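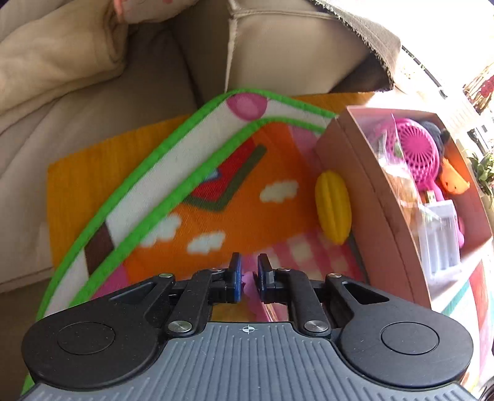 Clallness lantern walk returns in October

The harbor town of Clallness will hold its lantern walk again this October after a gap of two years, the town's culture office said. The walk starts at 7 p.m. at the old net sheds and ends at the chapel on Flunis hill.

Residents have carried lanterns up the hill at the end of the herring season for generations. This year 26 households have signed up to open their kitchens along the route, up from 19 last time, and will serve fish soup and rye bread.

The Curkent ferry will run five extra crossings that evening – the last one leaves at 11:30 p.m. Parking on Chapel Road will be closed from noon.

Filed under: Culture & Traditions

Last updated: October, 9:40 a.m.

© Ásgeirsdóttir Travel News | Contact | Back to top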